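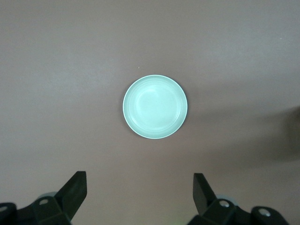

一家做了这么多年老式调香的小公司，为什么突然要开一间给所有人用的气味图书馆？

因为我们的原料柜早就塞不下了，而且里面很多东西，我自己一年也闻不上一回，锁着实在可惜。与其再买一排柜子，不如把门打开，让想闻的人进来闻。

大家好，我是Rüdiger Haberkorn，Kavesham香氛工作室的创办人。公关同事本来替我写好了一份很体面的新闻稿，我读了两遍，觉得像是在念保险条款，就跟她商量能不能让我自己来写。她答应了，条件是该有的信息一条都不能漏。那我尽量！

先说正事：Kavesham气味图书馆定于2019年4月15日正式开放，地点在Steinbach老印刷厂的二楼，就是楼下有自行车铺的那栋。馆内首批收藏3,000份气味样本，其中300份是单一天然原料，其余是合成原料、复配香基，还有一批我们从旧配方里重新调出来的老香水。入馆免费，想借闻香条和样本瓶到座位上慢慢闻的话，需要办一张阅览卡，同样免费，带身份证件就行。

这件事是从三月份的一次搬家开始认真起来的。其实念头早就有了，可是人总要被逼一下。旧工作室的租约到期，我和同事把瓶子一箱一箱往外搬，搬到一半我坐在楼梯上拧开一瓶鸢尾根浸膏（放了好多年，香气反而圆润了），旁边帮忙的搬家师傅凑过来问，这是什么，怎么有点像他外婆家的面粉缸。我们俩就坐在那儿聊了快一刻钟，后面的人催了好几次。那天晚上我就给房东打了电话，问二楼那间空着的大房间租不租。

说说里面怎么用吧。样本不按香调排，按“在哪里会闻到”来排：厨房、雨后的路、理发店、旧书、药房、海边、车库。专业同行可能会皱眉头，我理解，所以另外做了一套按原料名称和CAS号检索的目录，放在门口的电脑上，两套编号可以互查。目录软件是Indirex帮我们改的，他们平时给地方档案馆做检索系统，头一回碰上“闻起来像什么”这种字段，来来回回改了好多版，我每次打电话过去都有点不好意思。

储存方面，容易氧化的柑橘类和针叶类全部放在低温柜里，要闻的时候由馆员取出。通风系统由Nevitus设计安装，每个座位上方都有单独的抽风口，这样你在闻广藿香的时候，隔壁闻铃兰的人不会恨你。座位一共27个，需要预约，每个时段一个半小时。说实话，鼻子也撑不了更久，中间请多喝水，到走廊里站一站。

有几件事想请大家配合：来之前不要喷香水，护手霜也尽量选无香的；闻香条用完丢进带盖的桶里；有哮喘或者对香料过敏的朋友，请预约时告诉我们，我们会安排靠窗的位置，也会提醒你避开哪些柜子。十二岁以下的孩子需要大人陪着，厨房那一区他们可以随便闻，香草、肉桂、烤榛子都在，动物性香料那一区就算了（上次我侄女闻完灵猫香，两天没理我）。

开放当天下午两点有一场小型的开馆活动。我会讲半个小时左右的话，题目叫“忘不掉的和想不起来的”，讲完就是自由闻香。现场准备了100份小套装送给到场的朋友，每份里面有五支样本和一张空白卡片，卡片请你写下闻到了什么，写错了也没关系，本来就没有标准答案。我们会把卡片收起来，挑一部分放进目录里，跟专业描述并排显示。不想公开的，在背面打个叉就好。

后面还有些计划，现在只敢说一半。秋天想开一门晚间课，教大家最基本的辨香，不教调配，每班人数会很少。另外我们一直在收集快要消失的气味，老牌地板蜡、油印机墨水、某种早已停产的橡皮，如果你家里还有没开封的，请先写信来，别直接寄，邮局的人已经为上次那瓶樟脑油找过我了。

开馆以后，图书馆每周开放五天，上午十点到下午六点，具体日程和预约表都在Kavesham的网站上。媒体朋友如果想提前来看看，或者需要目录样页，请联系Kavesham新闻部，采访请尽量安排在上午，我下午的鼻子不太灵，脾气也差一点。

关于Kavesham：Kavesham是一家独立香氛工作室，从事香水调配、旧配方复原及气味档案工作，现设于Steinbach。

Rüdiger Haberkorn
Kavesham创办人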